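Section 4. Preparing and Checking the White Worktop

This section covers the Tultance worktop once it is fixed to its base. It assumes you have finished Section 3. If you skipped the leveling step there, go back. The cleaning steps will not fix a sloping top, whatever the leaflet in the box suggests.

Before you start

The leaflet calls the surface "ready to use from the carton." Treat that claim with some doubt. New tops can arrive with packing dust and a thin film from the protective sheet, and both are hard to see on white.

You will need:
Two clean, soft cloths
Lukewarm water
Dish soap
A flashlight

CAUTION: Do not use scouring powder, steel wool or any "miracle" sponge. Sponges of this kind are mild abrasives, and they leave dull patches that show up when light comes in from the side.

Cleaning the surface

1. Clear the whole top. Wiping around things leaves rings.
2. Add a few drops of soap to the water. More soap means more rinsing and no better result.
3. Wring out the first cloth and wipe from the back edge toward you.
4. Rinse the cloth and go over the top again with plain water.
5. Dry with the second cloth.
6. Wait 90 minutes before putting anything heavy on the top.

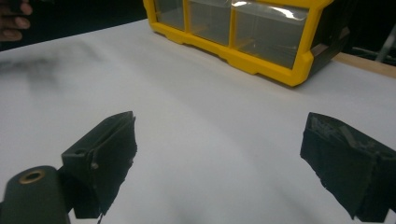

Figure 4. White surface with a clear stretch for work.

Checking for marks

7. Hold the flashlight low, almost flat to the surface, and look along the beam. Overhead light hides fine scratches.
8. Run a fingertip over any mark you find. If you can't feel it, try soap and water once more before you call it damage.
9. Note the position of any scratch you can feel and report it to Sostia before regular use. Claims made later tend to turn into an argument over who did what.

Note: The Clullatberg polish sold alongside this top is optional. It adds shine for a short while and also picks up fingerprints. We don't include it in the steps above, and you can leave it on the shelf.

Everyday use

Keep a clear area at least 18 inches wide in front of you. Side shelves and hanging rails are sold as a way to "free up" the top, but they mostly fill up too, and then the overflow lands back on the surface.

Lift objects when you move them. Grit caught under a base will scratch white as readily as any other color, and felt pads only help while they are clean. Check the pads every September, or sooner if something starts to drag.

CAUTION: Do not set hot pans directly on the top. See Section 6 for suitable trivets.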